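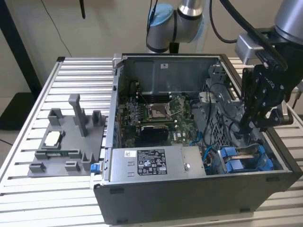

Minutes of the Monthly Meeting
Nellville Makers' Workshop, Aug 13, 2018, 6:30 pm, main room

Chair: Marthinus Mabuza
Minutes taken by: Lindiwe Visser
Apologies received from Tom Heltano and the two Desberg sisters.

1. Minutes of the last meeting
Read and approved with one correction. The pen plotter kit was ordered with the 3 mm gantry plates, and the July minutes had it down as the thinner ones.

2. Pen plotter build
Marthinus reported that the frame is square and both axes move under power. The pen lift is still the weak point. The servo drops the pen too hard and splays fiber tips after a page or two. Two fixes were discussed: a softer spring on the lift arm, or slowing the drop in the controller settings. Agreed to try the settings first and order springs only if that does not help.

Paul asked if the plotter will take paper larger than letter size. It will take tabloid with the clamps moved out, but the clamps foul the carriage in the top left corner. Marthinus will print a lower set.

Ruth showed three test drawings. Straight lines are good. Circles come out slightly flat on one side, which she puts down to slack in the Y belt. Belt to be tightened before any more settings are changed, so that we know which change did what.

3. Software
The group has been using two different drawing programs to prepare files, and they do not agree on units. One of Paul's drawings came out a third bigger than it should have and ran off the sheet. Agreed that all files for the plotter are to be saved in millimeters and put in the shared folder with the maker's initials at the front of the name. Lindiwe will write this up on one page and tape it to the wall by the machine.

There was a longer discussion about fills. The hatch fill in the current program lifts the pen at the end of every line and a small solid square can take ten minutes. Ruth has a script that joins the hatch lines into one path. She will bring it next time — it needs tidying before other people use it.

4. Fall fair table
The workshop has a table at the Nellville fall fair again. Last year's soldering demonstration drew people in but needed two helpers at all times. The proposal this year is to run the plotter and let visitors pick a card design, with their name drawn on it while they wait.

Points raised:
Each card must take under four minutes or the line will back up.
We need designs that still look fine if the pen skips.
Blank cards come in boxes of 40. Six boxes was thought enough for one day.
Pens to be capped between cards. Paul will make a holder with a cap fixed in it.
Power at the fairground is on one side only, so we should ask for a table near the outlet.

Agreed unanimously to go ahead. Charge to be one dollar a card, children free. Marthinus will fill in the table form this week.

5. Money
Balance in the account is $1,999 after the plotter kit and the August rent. Lindiwe has a receipt outstanding from June for pen refills and was asked to hand it in. A request for a second laser-cut enclosure was put off until we know what the fair brings in.

6. Open evenings
Attendance has been steady on build nights and poor on drawing nights. Ruth suggested joining the two, with the long bench kept clear for paper work. Some members were worried about metal dust on finished drawings. Agreed to try it for the rest of the summer with no grinding or filing after 8 pm.

7. Any other business
The Visser spool rack has been fixed to the wall and can be used. Please put filament back in its bag.
Paul would like to borrow the small vise for a weekend. No objection.
Marthinus asked that members label drawings they want to keep. Unlabeled sheets on the shelf will go into the scrap paper box at the end of the month.
A question was asked about engraving wood with the plotter. The gantry is not stiff enough for a cutting tool — pens, pencils and a light brush only.

Actions
Marthinus: lower clamps, pen drop settings, fair table form
Ruth: tighten Y belt, bring hatch script, four card designs
Paul: pen holder, time a full card from start to finish
Lindiwe: file instructions sheet, June receipt, order card blanks

Meeting closed at 8:10 pm. The next meeting will be on the second Monday of next month, same time and room.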